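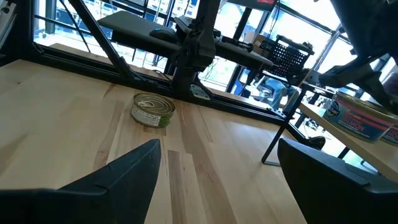 Photo credit: Korkar project team, Okden College

Home Projects Courses Archive Contact

Korkar: What a Can Tells You Before You Open It
Final report, Food and Everyday Design

Last updated: Jan 29, 2021

1. Why cans

Our group started in September with a big, vague plan to study kitchen packaging. That lasted one meeting. Somebody had brought a can of soup for lunch, we started passing it back and forth, and by the end of the hour we had argued about the lid, the color band, the size of the print and whether you could tell what was in it from the side. We had our project! We called it Korkar and never looked at a cereal box again.

The question we settled on was simple. If a can is on a table and you are standing over it, or if it is on a shelf with its back to you, how much can you find out without picking it up?

2. What we collected

We had a budget of $200 from the course and spent most of it on groceries. The final collection was 84 cans: soups, beans, fruit, fish, vegetables and a small group of ready meals that turned out to be our favorites to work with. We kept them in the Björklund workroom and gave each one a card with its height, width, type of lid, main label colors and the size of the smallest print.

We tried to get a mix of short and tall. Short cans are a joy. They stack well, and the lid is such a large part of what you see that it almost becomes the front of the package. On a tall can the label does nearly all the work.

3. Lids

We sorted lids into two kinds, ring pull and plain. A ring pull is easy to spot from above, which matters a lot for anyone who doesn't own a can opener (half of our dorm floor, for a start). What surprised us was how little else the lid says. On most of our cans the metal top had no product name, so once a can is on a low shelf or in a deep drawer, you are looking at a silver circle and guessing.

Lid color helped more than we expected. A gold-toned lid next to a silver one is a difference people notice right away, even if they can't say what it means. In our survey we asked people to describe a can they had at home, and a good number brought up the lid before the brand.

4. Labels

Label reading took up most of the fall, and it was the part we liked best. We set cans out on the big wood table in loose rows, some with the front showing and some turned to the nutrition side, and asked classmates to find a certain food as fast as they could. White labels were the hard ones. When several sit near each other, the colored band at the bottom does more than the words do, and people learned to hunt for "the green one" or "the reddish one" within a couple of tries.

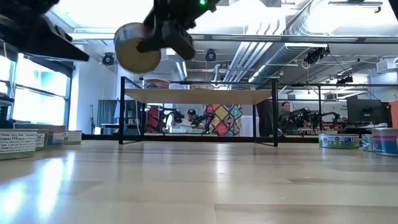 The nutrition side was better than we thought it would be. The calorie line is set in heavy type and can be read from farther away than nearly anything else on the back. One of the ready meals had "Paella" and "Calories 110" in bold black letters, and that was enough for people to find it with the front turned away. The line about a 2000 calorie daily diet was much harder. Most testers had to lean right in for it, and two of them got out their phones to zoom.

Shiny tabletops and overhead lights made a difference too. Glare on a lid can hide embossed letters completely, and moving one step to the left fixes it. We hadn't planned to test light at all, but we ended up adding a column for it on the cards.

5. The survey

We put our questions online through Itus, the class survey tool, and got 359 replies, which thrilled us. The most common complaint was print size. The second was cans that look alike within one brand, especially beans. Several people told us they write on the lids with a marker, and one reply had a full color system with stickers that we are now all using at home.

6. What we would change

We would buy fewer soups. They were on sale and we got carried away. We would also measure the color bands from the start, as we only added that in week six and had to go back through every card. And we would test with older adults, because everyone at our table was between 18 and 23 and most could read tiny print without trouble.

All of the cans still in good shape go to the Okden food shelf at the end of term. The cards and the survey questions are in the binder by the Björklund workroom door, and anyone who wants to take on jars next year is very welcome to them.

Shares 12 Comments 3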